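Oiling the worktop, and other November jobs

I have been putting off the worktops since we moved in, and if you have ever lived with wooden ones you will know the particular guilt of wiping round a tap and seeing the grain go grey and furry. Every time I made a cup of tea I looked at that patch by the sink and thought, next weekend. Then it was November, my sister was coming to stay, and I ran out of next weekends.

I should say that I knew nothing at all about wood when we bought this house. My parents had a sort of speckled cream surface that could have survived a volcano, and I grew up putting hot pans down wherever I liked. So the first winter here was an education. I left a cast iron casserole standing on the side overnight, with a damp cloth under it for good measure, and in the morning there was a black ring that looked like something out of a ghost story. I cried a bit (I was very tired) and then covered it with the bread bin, where it stayed for ages.

It was Narendra Vishwakarma at the hardware shop who finally talked me into doing something about it. I had gone in for picture hooks. He asked what I'd been using on the wood, and I said washing-up liquid, and he was so kind about it that I felt even worse. He sold me a tin of oil, a packet of sandpaper and a cork block, and told me to start with the coarse paper and not to lose my nerve when it looked dreadful. It did look dreadful! By lunchtime everything in the kitchen had a fine layer of dust on it, including the cat, Minach, who had been told to stay upstairs and had taken no notice. 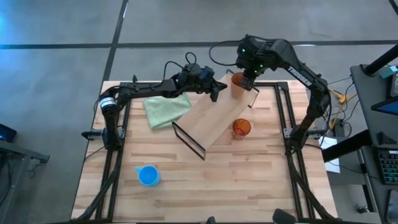 Anyway, the sanding took me most of a morning and the oiling hardly any time at all, and I rather wish somebody had told me that before I spent so long dreading it. You wipe it on thinly, wait 20 minutes, and rub off whatever hasn't sunk in. I did 3 coats, leaving it overnight between each, which meant we ate toast off our laps in the front room and the kettle lived on the stairs. The colour came up beautifully, all honey and toffee, much darker than I was expecting. The black ring has faded to a sort of smudge. I've decided I like it, and the bread bin has gone back to its old place by the window.

One thing I would pass on, and Narendra was very firm about it too: lay the oily rags out flat outside to dry, well away from anything that could catch. Don't scrunch them up and put them in the bin, as they can heat up by themselves and start a fire. I'd never heard of such a thing. Mine spent the night spread over the garden wall like very sad bunting.

My sister arrived at teatime the day after the last coat and put her wet umbrella straight down on it. I said nothing for as long as I could manage, which wasn't very long. But the water sat up in fat little beads and wiped away clean, and I made her come and look at it twice. She was very patient. We had leek and potato soup and the end of a fruit cake, and she has asked me to come and help with her kitchen table in the spring, so I've kept the cork block and what was left in the tin.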